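Shared Workshop Gallery: The Two-Arm Table

Harkinard Community Workshop
Projects / Member Builds / Two-Arm Table

The Two-Arm Table is a member build at the Harkinard Community Workshop. It was proposed in January by Driss Ghoneim and Salma Hamdy, who wished to construct a tabletop station on which two robot arms could share small household tasks. The workshop approved bench space for the project and a modest allowance for hardware. This page presents the work at hand together with notes supplied by the builders. Members who are considering a similar build are encouraged to read the notes before submitting a space request.

Purpose of the Build

The builders set themselves a limited goal: to have two arms put everyday items in order on a flat surface. Footwear was selected as the first class of object. Shoes and sandals vary in shape, they come in pairs, and a pair has a left and a right. A station that can set out a row of sandals neatly must deal with orientation as well as position, and the builders considered this a suitable level of difficulty for a first project.

Salma Hamdy prepared the task list, which contains 18 entries. The earliest entries call for a single item to be moved by a single arm. Later entries require both arms to work on the same pair, and the last 2 call for an item to be passed from one gripper to the other.

The Table and Frame

The table was chosen for its weight. An earlier trial on a folding table was abandoned when the surface was found to shift each time an arm changed direction. Driss Ghoneim then drew up the present arrangement, in which the arms are carried on rails at the two sides and the middle of the work surface is left open to both. The drawings are kept in the project binder, under the working title Cirnow, and may be consulted at the front desk.

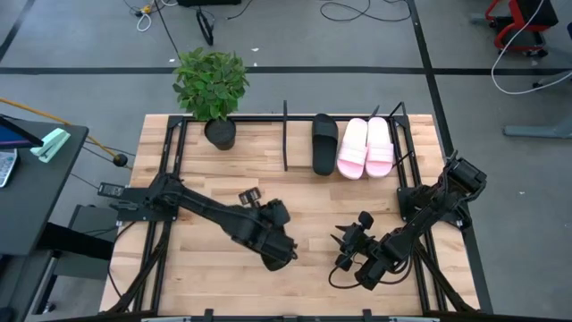 The station from the work side, with both grippers empty and three slide sandals in the storage area at the far right of the table.

The storage area was added at the suggestion of Sanaa Metwally, who supervises the workshop's electronics benches. In the first version of the task, items were set down wherever an arm happened to release them, and results were difficult to compare from one session to the next. A fixed destination gives each trial a clear end point. An item is recorded as placed when it rests inside the area with no part on the open table. Items that lean or sit at a slight angle are accepted at this stage. A stricter rule will be introduced with the later entries on the task list.

Mounting and Alignment

Each arm was mounted separately and checked before the second was installed. The procedure adopted by the builders is as follows.

Set the base plate on the rails and tighten the fasteners by hand.
Move the arm through its full reach with the power off.
Confirm that the cable does not catch on the base or the rail at any point.
Tighten the fasteners fully and repeat the check.
Mark the position of the plate on the rail with tape.

The final step was added after a plate was removed for repair and could not be returned to its former position without a new alignment. Alignment of both arms takes most of an evening. Members are asked not to loosen the plates without first speaking to the builders.

Control and Software

The control software was written by Tài Trình, who joined the project after the frame was complete. Each arm has its own process, and a third process determines which arm may enter the middle of the table. When both arms request the space together, the arm holding an item is given priority. If neither is holding one, the arm nearer to its target proceeds first.

Speeds are held low during all sessions. The limit is set in a shared file, and any change to it must be entered in the project log with the initials of the member responsible. The log will be reviewed when the station has completed 1,000 recorded placements.

Use of the Station

The station may be operated only when 2 trained members are present. One operates the controls and the other remains within reach of the power switch. Sessions are limited to 8 trials, after which the arms are rested and the cables are inspected. Training is offered on request by Dorothy Ellwood, workshop coordinator, and takes one evening.

Work Remaining

The builders have identified several items for the coming period. Cable routing at both wrists is to be revised, with fixed guides in place of the present loops. Softer gripper tips are to be tried on straps and thin soles. The storage area is to be fitted with a removable insert so that it may be used for objects other than footwear, beginning with folded cloths.

Inquiries concerning the Two-Arm Table may be left at the front desk for the attention of Driss Ghoneim. Requests to borrow the drawings should state the member's name and the date of return.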